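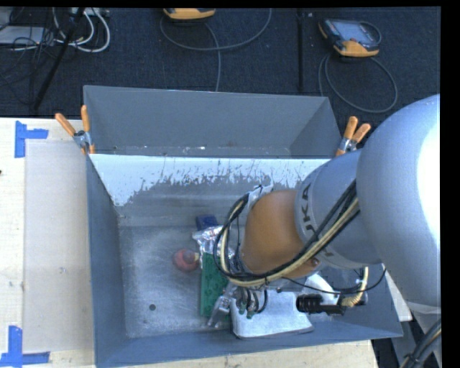 Ticket: Names missing from the Hakgate memorial index after import

Search tickets Type a name or number Go

We use cookies to remember your login and your column widths. Accept / Manage

Opened by: Li-hua Leung
Assigned to: Wai-kit Lai
Opened: Dec 21, 2020
Status: Solved
Product: Flukton, memorial and roll of honour module

First message (Li-hua)

Hello! First off, I love what the new module does. We finally have the whole Hakgate roll of honour in one place, with the church plaque, the school board and the bridge dedication all linked to the same people, and I spent far too long last night just clicking from one name to the next.

The trouble is that some of the names have vanished. I imported the spreadsheet we made from the cenotaph, and 17 people who are definitely in the sheet don't come up in the public search. They don't come up under browse by surname either. If I go to the regiment page and scroll, there they are! So they are in there somewhere.

What I've tried so far:
- logged out and in again
- a different browser
- ran the import a second time (this gave me two of everybody, so I undid it)
- searched by service number, which works for all of them

I can't see what the missing ones have in common. They come from both wars, and they include privates, a nurse and a chaplain.

Reply (Wai-kit)

Lovely ticket, thank you, and well done for undoing the second import before doing anything else. Finding them by service number is a really useful clue. It means the records are saved properly and the name index is the bit that's gone wrong.

Could you send me the spreadsheet, or just the rows for the missing people with the heading row left on? Please don't open and re-save it first. Send it exactly as you imported it.

Also, were any of the names typed by someone else, or copied from another list?

Reply (Li-hua)

Sheet attached. And yes! Part of it came from the Jiang transcription. Mr Jiang walked round every memorial in the district and copied the lot by hand, and his family typed up the notebooks years later. It's a wonderful thing. He recorded the mason's spelling even when it was wrong, and put the family's spelling next to it with a slash, so you get entries like "Harrower / Harower".

I kept both spellings because I think it matters. The stone says one thing and the family said another, and people come looking for either.

Reply (Wai-kit)

The slash is it, or at least most of it. Flukton reads a slash in the surname column as a marker for a joint entry (two brothers on one line, for example) and waits for a second forename. When there isn't one, the record is kept but never gets added to the name index. It ought to warn you and it doesn't. I've raised that with the developers.

Of your missing people, 12 have a slash in the surname. That leaves five I can't explain yet.

For the 12:
1. Go to Settings, then Fields, and switch on "Alternative surname". It's off by default.
2. In your sheet, add a column called Alt surname, directly after Surname.
3. Put the mason's spelling in Surname and the family's in Alt surname, or the other way round. Search looks at both.
4. Import with "Update existing records" ticked, matching on service number.
5. Go to Tools and choose Rebuild name index.

Do step 5 even if the import says it was successful.

Reply (Li-hua)

Brilliant, that worked! All 12 are back and I can find them under both spellings. I went with the stone in the first column, as that's what a visitor will be standing in front of.

One oddity. After the rebuild the counter at the bottom said 20 records had been changed, and I only changed 12. Is that anything to worry about?

Reply (Wai-kit)

No, that's fine. The rebuild also touches anyone who shares a line with a changed name, and you have a few brothers and cousins on the cenotaph. I checked the change list and the extra eight are all neighbours of that sort, with nothing in them altered.

Now the other five. I've had a good look and every one of them has Baltberg as place of death. So do four more people in your roll who show up perfectly well, nine altogether, and that threw me for a while. The difference is the place of commemoration. Your five have it blank.

Reply (Li-hua)

Oh, that makes sense of it. Those five have no known grave. They were on the stretch above Baltberg that was shelled for most of May, and the only place their names appear is here, on our own cenotaph. The person filling in the sheet must have left the column empty because there wasn't a cemetery to put.

Reply (Wai-kit)

Then Hakgate is their place of commemoration, and that's what should go in the column. The public search hides anybody with a blank there, as a guard against half-finished records going live. You can turn the guard off under Settings, Publishing, but I'd leave it on while you're still adding people.

Put "Hakgate cenotaph" in for the five, update, rebuild.

Reply (Li-hua)

Done, and all of them are there! I've checked every name on my list against the public page, logged out, on my phone as well. The map has picked them up too - there's a pin by the bridge with the five of them under it. I didn't know it would do that!

I'd still like the import to shout when it skips somebody. With a list like this a missing name is the worst mistake we could make.

Reply (Wai-kit)

Completely agree, and I've quoted that in the request to the developers. I'm marking this as solved. If you reply it opens again.

Summary for other users
Cause 1: slash in the surname column with only one forename.
Fix: use Alternative surname, update, rebuild the name index.
Cause 2: blank place of commemoration.
Fix: enter the memorial itself where there is no known grave.

Related tickets
Joint entries for brothers printing in the wrong order
Ranks abbreviated differently on stone and in records
Adding a renamed bridge or road as a memorial
Can I show both wars on one timeline?
Service numbers losing their leading zeros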